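Refreshing the Workroom: Notes on Walls, Fabric and a Smaller Number of Things

We use cookies to improve your experience on this site. By continuing to browse, you accept our cookie policy. Accept | Manage preferences

The workroom at the back of the house was last put in order in September, and the present entry records what was done and what was left alone. Readers who followed the earlier entry on shelving will recall that the room measures 10 feet by 12 and serves for sewing, correspondence and the repair of small household items. It has one window and very little storage.

The first matter was the tables. Their tops had become scratched over the years, and paint was considered and rejected. A dark charcoal covering was chosen instead, of the heavy matte kind sold by the yard. The material came from Gistden and cost 18 dollars a yard, a higher price than that of the lighter grade. It is quiet to work on, and buttons do not roll far across it. It does collect thread, and a stiff brush is now kept on the windowsill for this purpose.

The second matter was the wall. Any pale wall behind a working surface will take marks, and this one has taken a great many. A trial cleaning was carried out with warm water and a mild soap, followed by a second trial with the Clesix sponge that had been recommended for kitchens. Both were tested on a small area beside the door. The sponge left a slight shine on the paint, visible in afternoon light, and its use was discontinued. Repainting has been postponed until spring. 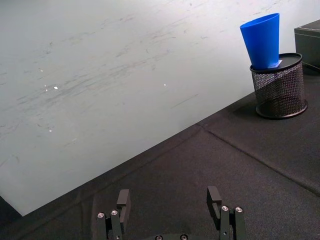 Containers were the third matter, and the one that took the longest. It had been the practice to keep every jar, tin and basket that entered the house, on the assumption that a use would be found. The collection was sorted over two evenings. Anything cracked or without a clear purpose was removed. Open mesh was preferred for the pieces that remained, as the contents can be checked without tipping them out. Plastic cups were also retained – they are light, they wash easily, and they hold pins, chalk or a little water for the iron equally well.

A drawer unit from Stallar was considered at 189 dollars. It would have fitted under the window, but the drawers are shallow and the depth of the unit would have prevented the chair from being pushed in. The purchase was not made. A secondhand cabinet from the Yuen shop is under consideration, subject to measurement.

The following points remain outstanding. The lamp requires a longer cord. The scissors are to be sent for sharpening. The box of zippers on the top shelf has not been opened and will be dealt with when the cabinet question has been settled.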